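Robots and Everyday Chores
Notes for session 6: Tidying, stacking and putting away
Tutor: Horacio Ledesma

Last week we looked at floor cleaning, the one household job where machines have sold in large numbers. A floor machine can bump into things and still do its work. This week's jobs are harder, as the machine has to pick an object up and leave it somewhere in a sensible state.

1. What counts as doing the chore

A demonstration and a chore are different things. In a demonstration, the object, the table and the starting position are usually chosen beforehand. In a home, the person wants the room tidy and doesn't much care how it gets done. When you read a claim, write down who set up the objects, how many tries were made, and what happened after a failed try. If the report leaves any of these out, say so in your answer.

2. Books as a test case

Books look easy. They are stiff, they have flat sides and they stay where you put them. The trouble starts when they lie flat in a pile. A two-fingered gripper needs something to close on, and a cover lying against another cover offers very little. Often the only way in is an edge that sticks out.

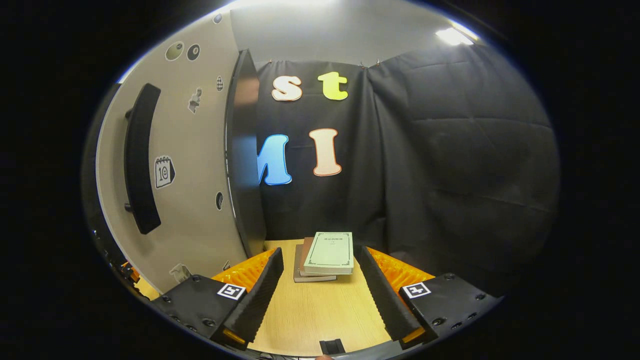 A person deals with this without thinking. You push the top book a little with your thumb until it overhangs, then take it by the overhang. For a machine that is two separate skills, a push and a grasp, and the push must not drag the book underneath along with it. Soft fingers help with small errors in position. They do not help the machine decide which book to move first.

Weight matters too. A heavy hardback held by one corner will twist in the grip, and a paperback may open.

3. Shop floor and home compared

Prundason, the warehouse firm in the reading, handles 2,000 parcels a shift with machines. The parcels arrive on a belt, one at a time, under steady light. Staff clear the jams. Compare this with the Klinhom trial in sheltered flats, where the shelves differed from one flat to the next and a helper stood by throughout.

Reading for next week
Karakaya, "Putting Things Back", chapter 2
Phetsri and Rezende, notes on the Klinhom trial

Written task: one page on a chore you did this week. List each point where you used touch to correct yourself. Hand in by Tue 19 March.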